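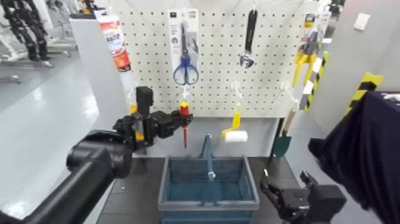

Ticket: Left arm misses the hook when returning screwdriver
Cell: Akpalu, pegboard station
Opened by: Marites Ignacio
Assigned to: Adom Ankrah
Priority: normal
Status: closed, with one open point

Problem as reported

The left arm takes the screwdriver from the board without trouble. When it must hang it back, it comes too low and the handle hits the hook from below. After the second hit the arm stops with a position warning and waits for reset. It started in April, after the table was moved for floor cleaning. The right arm was not used for this task, so I cannot say if it has the same fault.

Please do not increase the force limit. The night shift did this once and the hook was pushed out of the board.

Marites

Adom Ankrah, 8:40

Thank you for the clear report. I ran the return move 10 times at slow speed with the same program. It missed on most of the runs, always in the same direction. For this reason I do not think it is a worn gripper. A worn gripper gives me errors on all sides.

I checked first the simple things:

1. Bolts of the left arm base. All tight, paint marks are in line.

2. Gripper zero. I closed the fingers on the gauge block from the Stamwood kit and the reading was correct.

3. Wrist camera. I opened the live view and compared it with the reference view in the cell folder. The wrist picture is turned on its side compared with the head picture, so please remember this when you compare: the trowel and the roller lie flat in it, but on the board they hang down. There is also strong glare on the board from the window side, and the card of the yellow pliers is partly washed out.

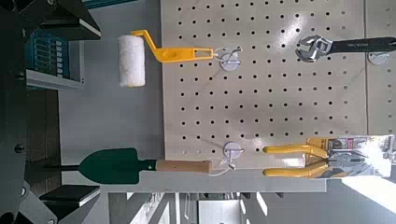
4. Board position. I measured from the table edge to the lower edge of the board at both ends. The two values differ by almost 2 mm. In the setup sheet they should be equal.

So the board is not square to the table any more. The program still believes in the old position.

Wilfredo Mangubat, 10:15

I was the one who moved the table. I put it back on the floor marks, but I did not know the board must be measured again. Sorry for that. Can we add it to the cleaning sheet?

Adom Ankrah, 10:30

No problem, it was not written anywhere. I will add it.

What I did now: I loosened the foot on the window side, moved the board until both values were equal and tightened again. Then I put the screwdriver on its hook by hand and opened the left gripper, and moved the arm back over the table before teaching the new board origin.
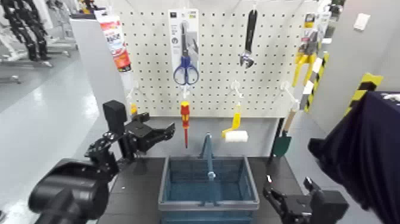 The origin must be taught with the arm coming from the left, at the same height as in the program. If you teach it from above, the wrist has a different bend and you get a small offset again. I made this mistake the first time and lost half an hour — the correct order is in the Flasia manual, in the chapter about work frames.

After teaching I ran the return move again, 10 times slow and 10 times at normal speed. No miss and no warning. The force limit is on its original value. Cycle counter of the left arm was 3,000 when I finished, please write it in the maintenance book.

Marites Ignacio, 13:05

Confirmed from my side. I let it run over lunch at 50 percent speed and it did not stop. One question: does the glare disturb the wrist camera? In the afternoon it is stronger.

Adom Ankrah, 13:20

For the screwdriver, no. The return move uses only the taught position. For picking the wrench and the pliers it may matter, because there the program looks for the tool edges. I saved one more wrist view so that we have something to compare with when the sun is on the other side. If the pick fails in the afternoon, write the time in the ticket and do not change the exposure by yourself. Ankica Milošević has the camera settings and she wants to keep one version for all cells. 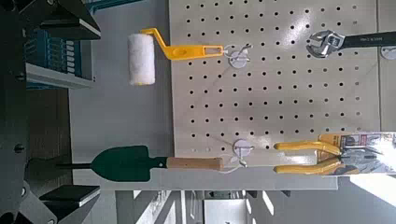 Steps to do after the table or the board was moved

1. Stop the cell and park both arms.

2. Measure the board at both ends. Correct it if the values are not equal.

3. Teach the board origin, coming from the left.

4. Run the return move at slow speed, then at normal speed.

5. Write name and counter value in the maintenance book.

Open point: blind or film for the window. Request sent to Anneliese Hagedorn, waiting for answer.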